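Aldale Community Toy Library: progress report to the Pathirana Fund

Dear friends at the Fund,

It hardly seems possible that we are already writing to you at the halfway mark, and before anything else we want to say how grateful we are. When we applied, the toy library was four shelves and a leaky cupboard at the back of the Fuvness Road hall. It now has a proper room with a door that locks (and a radiator that works, which those of you who visited us in the winter will appreciate!).

Membership first, as that was the target we were most nervous about. We had 37 families on the books when your grant began and had hoped to double that by the end of the year. We passed that point in June, a good deal earlier than planned, and most of the new members heard about us from a neighbour or at the school gate. Loans have come to 976 in the period, with baby toys and jigsaws the most popular by a long way and dressing-up clothes a surprising third. We had very nearly left dressing-up out of the budget altogether, so we are glad we listened to the parents who asked for it.

The Saturday-style family sessions we described in our application have changed a little. Parents told us that mornings were too much of a scramble, so we moved to a quarter past three in the afternoon, and the room has been pleasantly noisy ever since. We have run 12 of these so far and there are nine still to come before the grant closes.

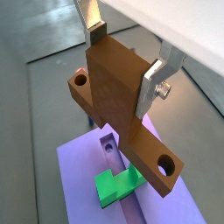
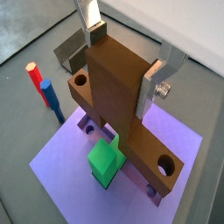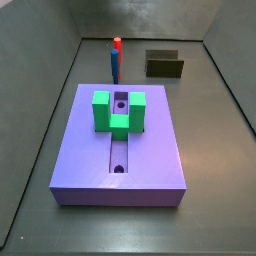
Choosing what to buy has taken more of our time than we ever expected, and we would like to explain how we now go about it. At first we bought whole sets from the Sorkora catalogue, which were lovely but came with dozens of small parts, and every return meant somebody on the floor with a checklist. These days we lean towards big, plain pieces that a child can make sense of without instructions. The brown block with a round hole near each end of its crossbar is the sort of shape we mean, and so is the thick purple slab with the long narrow slot in its top, as both can be wiped over in a moment and neither is going to vanish down the side of a sofa. We have written this preference into our buying list, along with a note to ask about spare parts before we order anything that comes in a box.

Spending is close to what we forecast. The shelving came in under budget and we have put the difference towards stronger bags, the first lot having given up at the handles after a few weeks of being dragged home behind pushchairs. Heating has cost more than we allowed for, though the hall has agreed to hold our rent where it is until the spring. The full figures are in the attached sheet.

One thing has gone less well. We had promised a monthly visit to the families out at the far end of Aldale, where the bus is infrequent, and we have only managed it every other month. Borrowing a van has proved harder than we thought. We are now talking to the mobile library service about sharing their stop, and we hope to have something settled by October.

In the second half of the grant we would like to extend our opening hours in the school holidays, finish the catalogue with a photograph for every toy, and start a small shelf for children who need switches or larger handles. Several parents have offered advice on that last one and we shall be taking them up on it.

Do please come and see us if you are passing. The kettle is generally on by three.

With our warmest thanks,
Aldale Community Toy Library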